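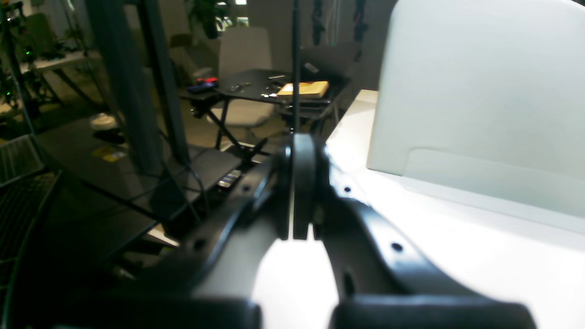
Takthorpe Institute, Department of Mechanical Engineering: Robot Learning Group

Home | Syllabus | Notes | Labs | Contact

Handout: Imitation learning from wrist views

The policy takes one wrist view and the joint readings as input. It returns a short chunk of actions. Both fingers stay in view at all times, so the network can read the grip opening straight from the pixels. The bin on the white tabletop is only partly visible from this pose, and its position has to be inferred from what remains.

Exposure matters. The tabletop is nearly washed out close to the gripper while the workspace behind it is dim. Urquhart, the baseline in Lab 2, normalizes each view as a whole. Hukberg normalizes by patch.

Training used 700 demonstrations, with 200 more held out. Validation loss flattened at roughly 325 epochs for both methods. Hukberg had the lower final loss, but loss is a weak guide to task success. Compare rollouts before choosing a checkpoint.

Reading: Sosgate manual, section on action chunking. Bring your loss curves to lab.

Shares 2 | Comments 0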